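A **line-of-duty determination** is an administrative finding on whether a service member's injury, illness or death took place while on duty and without misconduct.

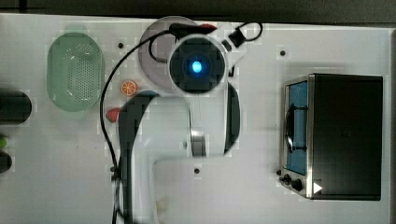 The Gudville garrison opens a case within 10 days of a report. An investigating officer, at present Yeison Chávez, collects statements and medical records. Mess hall injuries are filed by surface and object, so a round gray plate on a white tabletop is entered as "tableware, flat." The finding is then sent to the Ondivar records office, which keeps the file open for 60 days.

Families may request a copy in writing. 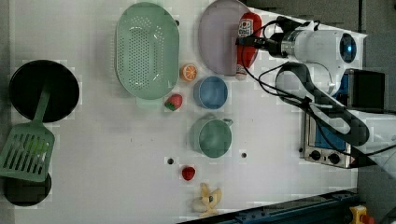
## Appeals

Appeals are heard at Zitesthorpe by a panel of seven officers.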